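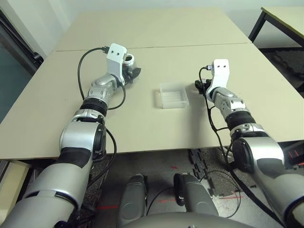

Home > Forums > Arms & Grippers > Kits and Services

Clekura handover package, worth it?
Posted by rhattar, Tuesday, 9:14 pm

We're on the trial of the Clekura two-arm handover package. The sales page says cups, lids and "delicate vessels." I own a metal cup and a white cup, so I feel seen.

Setup took 46 minutes, most of it spent arguing with the license server. Then we moved on to the cup and the clear stand.

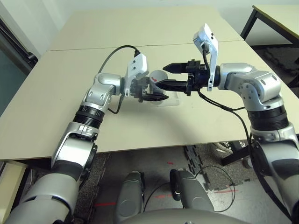 My gripe is the price. After the trial it's 204 a month per arm, and they count two arms as two arms.

sitow_refugee
They count the bracket cables too if you let them. I paid for Stelby's version for a year and it was the same motion planner with a nicer logo.

bpawlak
Disagree. Stelby never handled clear parts for me. Clekura at least lets you teach the pose by hand. Try 50 percent speed before you write the angry review.

rhattar
The angry review is already drafted, but fine.
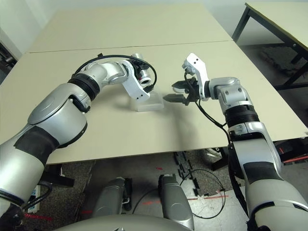
Clear block on the table, right gripper open.

sitow_refugee
Lovely shadow. Does support answer?

rhattar
Bronisława Pawlak has answered more of my questions than support has, and she doesn't work there.

bpawlak
I also don't charge per arm. Ask them for the lab rate – it exists, they just keep it on page 2 of the PDF.

sitow_refugee
Still say buy nothing and script it yourself.

Related threads
Kaczorowski finger pads: any good?
Sitow refund, month three
Stelby vs. Clekura for clear parts
Cable routing at the wrist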